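4. Sorting and testing your desk fans before summer

Most guides tell you to pull the fans out of the closet and plug them in. I don't trust that, and I don't trust the box that claims a fan is "ready for the season" either. Give yourself an evening in March, before you need any of them.

You will need: a floor mat or old blanket, a dry cloth, a soft brush, a screwdriver that fits your grille clips, masking tape, and a pen.

Before you start

CAUTION: Unplug everything. A fan with its dial at zero is still connected to the wall.

CAUTION: Do not test a fan with the grille off, even for a second, and even if the maker's leaflet seems relaxed about it.

4.1 Laying out

1. Spread the mat on the floor with a wall behind it. A patterned mat is fine, but small screws vanish into flowers, so keep a saucer handy.

2. Put the large fans at the back and the small ones in front of them. Chargers, adapters and power strips go nearest to you.

3. Uncoil every cord to its full length. Run it through your fingers and feel for flat spots, nicks and stiff sections. Pay attention to the last few inches at each end.

4. Tape a number on each fan and the same number on its charger or adapter. If you can't say which fan a charger belongs to, tape a question mark on it and put it aside. "It fits" proves very little. Plugs of the same size can carry different voltages, and the print on the label is what counts.

4.2 Cleaning

5. Wipe the base and the outside of the grille with the dry cloth.

6. Open the grille if yours is made to open. Brush the blades from the hub outward. Spray cleaners that promise to "repel dust" have never done anything for me except leave a film that holds more of it.

7. Close the grille and check that each clip has caught. Pull on it gently.

NOTE: Many small rechargeable fans are not meant to be opened. Brush them through the slots and leave it at that.

4.3 Testing

8. Plug one fan straight into a wall outlet. Leave the power strip out of it for now, or you won't know which of the two is at fault.

9. Run it at the lowest setting for 2 minutes, then at the highest for another 2. Listen for ticking, scraping or a hum without movement.

10. Switch off, unplug, and touch the plug. Warm is worth watching. Hot means the fan is finished.

11. Repeat for each fan, then check the power strip by itself with a small lamp, one socket at a time. Test USB ports with a cable you know works. A lit indicator tells you only that the light is getting power.

NOTE: Ayodele Tamuno, who checked this section, would rather replace any strip older than 4 years. I think the age matters less than loose sockets, but we agree that a strip with a scorch mark goes out.

4.4 Putting away

12. Wrap cords loosely and never around the hub. Store each charger with its fan. Anything still wearing a question mark after this goes to electronics recycling, and please don't "save it just in case." See page 305 for drop-off rules in Pillville and Imbridge.

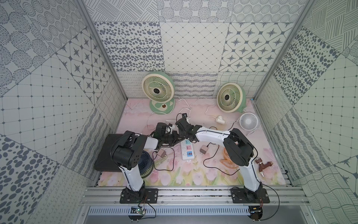 If you stop halfway, leave the tape on. Numbers that seem obvious at night are a puzzle in the morning, and matching the chargers a second time takes longer than the cleaning did. Section 5 covers fans with remote controls.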